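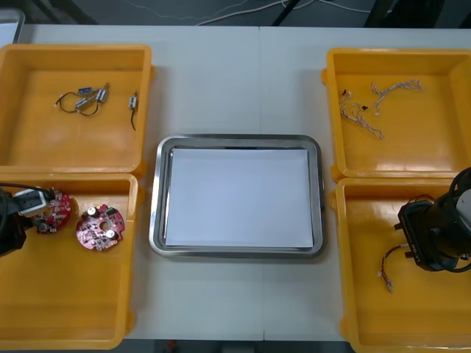 Kitting cell, Tuesday afternoon. Four yellow bins, steel tray in the middle, left gripper on a red board, right gripper down in the harness bin.

Short thread on the planner behind this cell, mostly about what happens when both arms want something at the same time. It's software notes only. The grippers are stock and I have no opinions about them today.

The task is simple to write down. Take parts from the bins, put a kit on the paper in the tray. Motors, round boards, wire harnesses. The left arm owns the two bins on its side, the right arm owns the other two, and the tray is shared. Almost every bug we have had this year lives in the word "shared."

The first version was a plain lock. An arm asked for the tray, got it, went in, placed, backed out, released. Safe and slow. The second arm would finish its pick and then hang over its bin waiting, and if the first arm was retrying a grasp while still holding the lock, it waited a long time.

The obvious fix is to take the lock later. We moved the request from "start of task" to "part confirmed in gripper." That removed the worst of the idle time with a change to one node in the behavior tree. It should have been written that way from the start, and the commit message says so.

The next version splits the tray volume into 2 halves, each with its own reservation. A reservation is a time window plus a swept volume, computed from the planned trajectory and padded. If the swept volumes don't intersect, both arms go in. If they do, the later request gets shifted in time. We don't replan geometry at that point. Shifting is cheap and easy to read in a log.

The scheduler is called Otora. Aniela Śliwiński wrote the core of it and I maintain the part that talks to the controllers. It runs in its own process and knows nothing about grasping. It gets windows and volumes, and it hands back start times.

Padding was the annoying parameter. Too small and the monitor trips on tracking error near the end of a fast approach. Too large and you are back to a single lock with extra steps. It now scales with commanded speed, so the slow final descent reserves a tight volume and the transit move reserves a fat one.

Perception next. Boards are the easy class. Round, red, flat on the bin floor most of the time. We fit the outline, then use the center hole to throw out bad fits. Yaw matters for placing, so there is a second pass on the silver-topped capacitors. If that pass is unsure, we pick anyway and resolve yaw in the hand.

Harnesses are the hard class. There is no useful rigid pose for a twisted bundle of wire. We segment the strands, look for connectors, and score grasp points by distance from the nearest crossing. The thin ones with red and white strands score worse than the pale ones, mostly from mask dropout on the white strand.

Motors would be easy without their leads. Two of them linked by wires and a connector look like two picks to the detector and behave like one. The current rule: if the wire mask joins two motor bodies, mark both as one group and put it at the end of the queue. I would like a separation skill. For now it's a queue rule.

Yellow bins are glossy, and the depth camera knows it. Reflections on the floor give us small pits and bumps that change with lighting. We stopped trusting depth on the bin floor and fit a plane from the rim instead, with the floor at a fixed offset. Ugly, and stable since March.

Tooling: every run writes one file. Joint states, reservations, masks, tree ticks, all on one clock. The viewer is Bramasik and it draws reservations as colored bars, one row per arm. Most arguments about who blocked whom end when somebody opens it.

Limits on retention: we keep the last 600 runs on the cell machine and anything tagged gets copied off before rotation. Tag your failures. The script can't guess which ones you cared about.

Open items. Deadlock detection is still a timeout, and I want a wait graph. Shifted reservations don't carry a reason code – so the log shows the delay without naming the conflict. The reason code goes in first, as it's a small message change and Aniela needs it for the viewer.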